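Search the notebook
Search

Tue 21 May

Stream testing, Nuscombe channel package, second round

Long one today, so get yourself a coffee before you read on. I spent the morning going back over the Nuscombe live channels on the old living room TV and the two streaming sticks, mostly to settle the argument Anisa and I have been having over whether the delay comes from the app or from our own network. I still lean toward the app, but I'm less sure of it than I was at breakfast!

I started with the wired connection. The evening baseball replay loaded fine and the picture stayed sharp the whole way through, and I let it run while I answered mail (a lovely way to work, I recommend it). Then I moved the same stick to wireless, with the speed held to 70 on the router page, and the channel guide took so long to fill in that I got up and watered the plants. The stream itself was fine once it started. So the guide is slow and the video is not, and I think we've been mixing those two things up in our notes since the first round.

The cloud recorder is a different story. The plan says 200 hours of storage, and I filled 100 of them with old sitcom reruns last week so we'd have something to scroll through. Scrolling is smooth until you sort by show title, and then the list jumps back to the top every time a thumbnail loads. I wrote it up as ticket 3465 and put Hidayah Sopacua's name on it, as she saw something very close to it on the Lamrani app and may remember what the fix was.

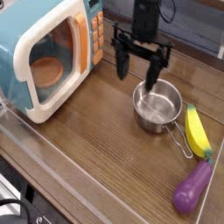
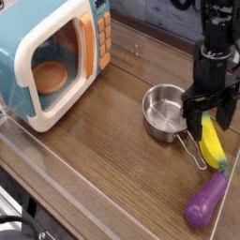
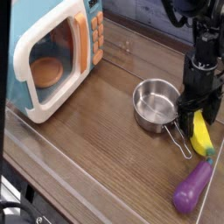 After lunch I went through the local channels. Two of them ask for your zip code again whenever you come back from the home screen, and one of them forgot mine while I was still typing it in. I tried signing out and in, then clearing the app's saved data, and the second of those did the trick for one channel but left the other as grumpy as before. Please don't clear the data on the bedroom stick yet, I'd like Anisa Osman to see it in its natural state.

Captions are much better than last time, I'm happy to say. They keep up with the news desk and they stay on when you change channels. The white text is still hard to read over a hockey rink, so I switched mine to yellow and left it that way.

Still to do: the pause-live-TV button on the Plulusska box, the kids' profile, and the price page, where the sports add-on shows up under two different names. I'll start with the box tomorrow, provided I can find its remote.

Recent entries
Prindbridge antenna, first try in the attic
Lamrani app: guide and search
Canceling cable, what to send back
Fall premieres, planning for September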